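4.2 Where the shuttlecocks go: storage habits in four club halls

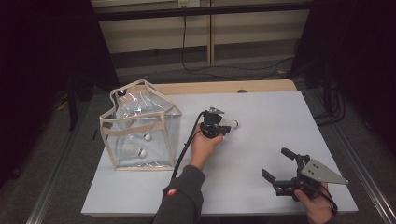
Figure 3. Two shuttlecocks kept in a clear tote bag with beige piping and strap.

Last updated: July

We came to storage almost by accident. The interview guide used at the Hodine and Bendside clubs had a single question on it, placed near the end, and we expected one-line replies. What we got was the liveliest part of every conversation! Players who had shrugged through our questions on court fees and booking rules sat up and told us at length about tubes, bags, car trunks, cupboards over the boiler, and the right shelf of the refrigerator (there is a right shelf, we were assured, though the players disagreed on which one).

Of the 43 players interviewed, 11 said they kept used shuttlecocks apart from new ones and could tell us exactly where each group was at that moment. This delighted us. Probert's earlier work on tennis clubs treats the used ball as something close to trash, handed down to dogs and beginners, and we had half expected the same pattern. In badminton the used shuttlecock keeps a working life of its own. It goes to warm-ups, then to drills, then to the junior session, and only then to the bin. Several players had names for the stages. At Bendside the middle stage is called "Thursday birds" even though the junior session moved to another evening long ago, and members who joined after the move use the name without knowing where it came from.

The container matters in this system. A closed tube protects the skirt but hides what is in it, and mixing up two tubes was the most common complaint we recorded. Clear bags (Figure 3) solve the second problem and do little for the first. Zorica Kelmendi, who has run the equipment cupboard at Hodine for three seasons, put it this way: "I would take a bent feather over opening six tubes in the dark." Her opposite number at Bendside, Bernd Teuber, will not have a bag in the building. We enjoyed both interviews enormously and recommend reading them side by side in Appendix B.

A second theme was humidity. Feather shuttlecocks become brittle in dry air, and players in heated halls have long steamed them before a match. What surprised us was how local the methods are. One group at Hodine holds the open tube over a kettle, another leaves a damp sponge in the lid overnight, and each believes the other group is ruining good feathers. We make no claim here about which works better; our interest is in how such a method gets passed on. In nearly every case the player had learned it from a doubles partner, and in only 4 cases from a coach.

This fits well with the account of partner learning given in Section 3. Small technical knowledge travels in pairs, and it travels fastest in the few minutes before play, when hands are busy and talk is easy. Section 4.3 follows the same thread into racket grips, where the material is even richer.

Related items
Kos, S. Who sweeps the court? Shared chores in amateur clubs
Zupan, Z. Notes from the Milošević hall
Hevier working papers: Borrowed rackets

Shares: 11 Comments: 3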